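4.2 How small labels decide what to show

It will help, before we come to the interviews themselves, to say a little more about the kind of fashion house we have in mind, for the word "house" still makes most readers think of gilt chairs and a very long guest list. The labels in our study were nothing of the sort. Brerkach, the older of the two, had been making tailored coats for men and women since well before its first runway show, and Gostgate began with knitwear sold to friends of friends. Both were generous with their time, and both let us read through their show notes, seating plans and fitting diaries, which came to 2432 pages once everything had been gathered together.
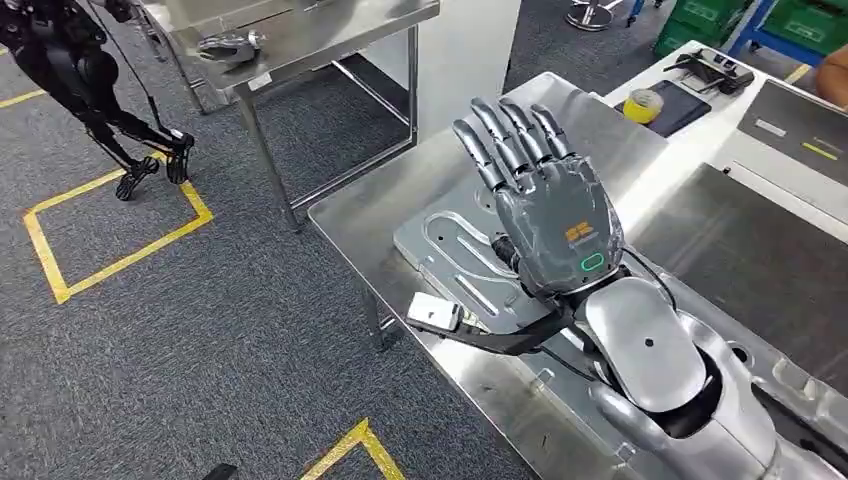 Figure 4. A dark grey hand with a green ring-shaped light, upright on a stainless steel table.

Our first and happiest finding was how late the running order is settled. Saqib Ghumman, who cuts patterns at Brerkach, told us that he had never once known a show to open with the look that had been pinned first on the wall, and the fitting diaries bear him out very nicely. Coats moved up and down the order as the models tried them on (a sleeve that sat well on one pair of shoulders looked quite lost on another), and the opening look was often chosen on the last evening, over a cold supper.

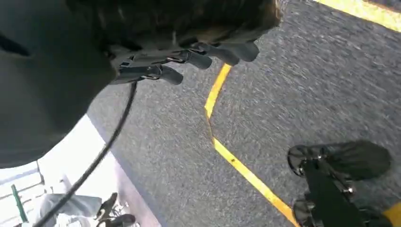
Does a late change of opening look alter what the shops go on to order?
Very little, on our evidence: buyers at both labels placed most of their orders in the showroom, after handling the cloth, and seldom mentioned the running order at all.

We were rather surprised by this, and so, we think, were the designers. A good deal of worry goes into those first few minutes, and it would be unkind to call it wasted, as the opening look does a great deal for the photographs and for the spirits of the people backstage. It simply seems to matter to a different audience. 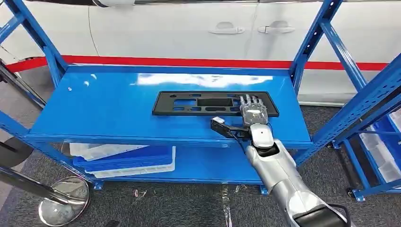
Black rectangular plastic frame on a blue steel shelf.

The guest list was another matter. Gostgate sent out 1638 invitations for its August show, far more than the hall at Zilgate could seat, and did so quite cheerfully, knowing from experience how many would be passed along to students or left on a mantelpiece. Silviu Tănase, who looked after the door, kept back two rows for
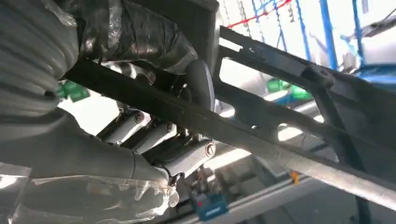 young designers with no invitation at all, and he spoke of those rows with more warmth than of any famous face in the front. Several of the students we met there had since been taken on by Yu, a firm of shirtmakers nearby, and remembered the evening in great detail, down to the music. We return to them in section 5, where the question of who a show is really for can be given the room it deserves.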